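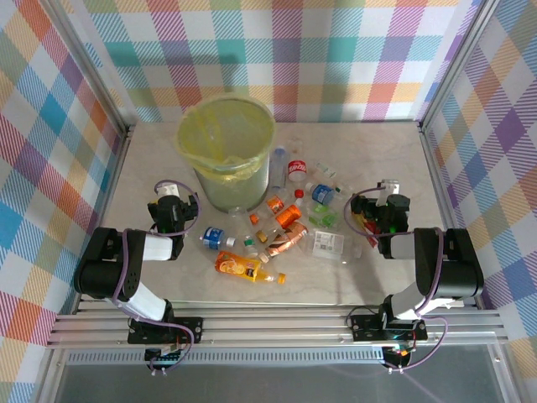

Flevcombe break room, recycling and dish corner, September check. Bin liner: OK, folded over the rim. Table: FAIL, bottles and cans lying out beside the bin. Caps go in too. Liner stock: 26 left. 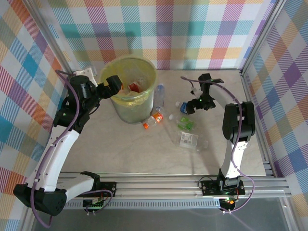
Bin to be emptied by 6 p.m. Tie the liner before lifting. Floor under table: OK.

Glasses: upside down on the rack, checked for chips.

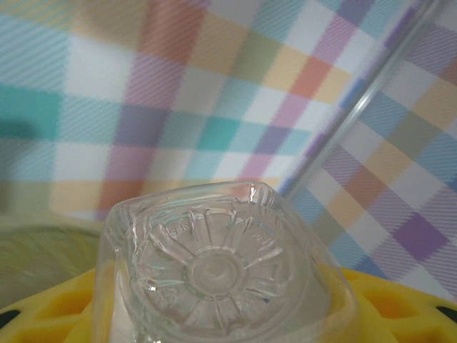

Can a chipped glass go in the bottle bin?
Wrap it in paper and put it in general trash.

Recheck next month, form 424.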